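Phone bench notebook, December

Handset on test: the Nusside mid-range one, second sample. The first sample went back with a loose volume rocker. Carrying on the numbering from the last book.

09:10
Took it off charge at full. Brightness fixed at the halfway mark on the slider, auto brightness off, Wi-Fi on, mobile data off, one SIM fitted. Same test account as before. Let the updates run overnight so they wouldn't get mixed up with the battery figures. There was one system update and a lot of app updates. After all that the free storage is smaller than I wrote down on the first day, so cross out the old figure if you are copying from the previous pages.

Battery log
Video loop from local storage, speaker at a third. The first hour used more than the second, same as on the first sample. I think the gauge is generous near the top and then catches up. I'm going to stop quoting the first hour on its own in the write-ups.

The loop ran 944 minutes before the phone shut itself off. It gave the low battery warning twice. The second time it switched battery saver on without asking, and that dims the screen, so the last stretch isn't a fair comparison with the Dauda handset, which leaves brightness alone. Need to find the setting and turn it off before the repeat run. It isn't under Battery. Try Display, then the search box.

Charging
Used the supplied charger and the supplied cable, phone switched on, screen off. It slows down a long way before full. The back was warm near the camera, never uncomfortable. Swapped to the long cable from the drawer and it dropped to ordinary charging with no message on screen, so please use the supplied cable for anything you're timing. I've put tape on it.

Capacity on the label is higher than what the meter says went in. Meter total was 3589 mAh from shut-off to full. Not treating that as the true capacity, the meter hasn't been checked against the other one this year.

Display
Set to 60 for the loop. On the faster setting the home screens look smoother but the browser drops back whenever a page has video on it. Easy to see if you scroll slowly through a long page. Viewing angles fine. There's a slight pink cast on a white page at low brightness, worst along the bottom. The first sample had a bit of this too, though less.

Touch was fine except with the screen protector on, where it missed taps in the top left corner. Took the protector off. All results from here are without it.

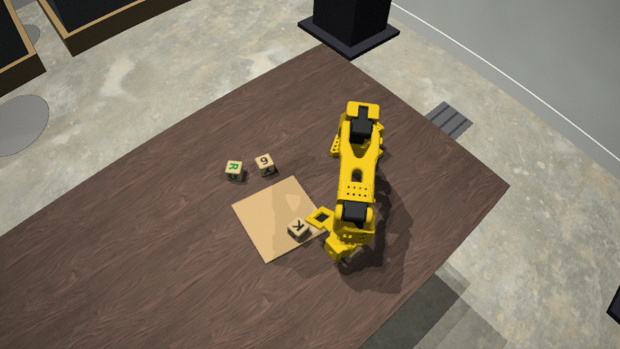
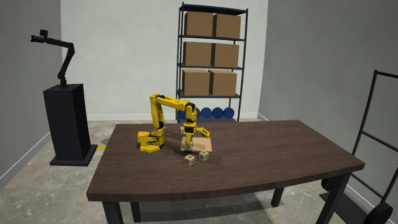
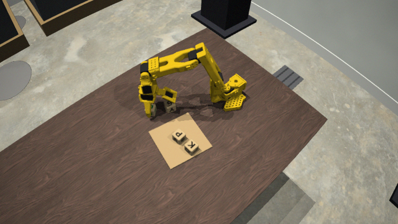
Yellow arm on the wooden table, three renders.

13:40
Speaker and calls
Three calls on the Prakgate network, two from the bench and one from the stairwell. The stairwell call broke up at the bottom landing, where every phone we've had breaks up. Earpiece is loud enough. On speaker the voice sounds thin, and at full volume the back of the phone buzzes if it is flat on the desk. Put it on a folded cloth and the buzz goes.

Other end said I sounded far away on the first call. I had my finger over the lower microphone. The hole is very close to where my little finger sits, so that's probably worth a line in the review. Calls two and three were clear.

Camera
Daylight from the window: good, a touch too green on the brick opposite. Indoors under the strip light the shutter lags and the first shot in a burst is soft. I took the same shelf with both samples and can't tell the files apart, so I'm happy that the lens on this one is all right. The night setting makes the picture brighter but smears the lettering on book spines. Did not try the front camera beyond checking that it works.

Video stabilising cuts off more of the edges than I expected. Walk-through clips need to be shot from a step further back.

Storage and apps
Copied 2000 photos over from the old test card. The copy finished but the gallery took a long while to show them all, and it sorted by copy date until I restarted the phone. After the restart the order was correct. The Dauda does the same thing, so I suspect the gallery app is shared between them.

Bundarano browser benchmark: ran it cold, then again straight after the video loop and charge. Second score lower. I haven't written either number in the table yet as the page reloaded itself halfway through the first run and I'm not sure it counted properly. Repeat with everything else closed.

App switching is fine with a handful open. With the camera and a map both running, the music player was shut down in the background on two occasions. Allowing it to run in the background fixed it. That setting is buried three screens down and most people won't go looking.

16:25
Fingerprint reader
Registered both thumbs. Right thumb works nearly every time, left thumb is hit and miss. Deleted the left and registered it again with the phone held in the hand instead of lying flat, and it's better now. After washing up the mugs neither thumb worked until my hands were properly dry. Face unlock is quick but it also opened with my eyes shut, and there's a switch to stop that which is off when the phone is new. Turned it on.

Still to do
Find the battery saver setting and repeat the loop.
Check the meter against the other meter.
Benchmark again, two runs each, nothing else open.
Headphone test. The adaptor isn't in the box, look in the blue tub.
Ask Nusside whether the pink cast is known about. If they want this sample back as well, copy the photos off first.

Phone is back on the shelf at 62 per cent, switched off, with the taped cable wrapped round the charger.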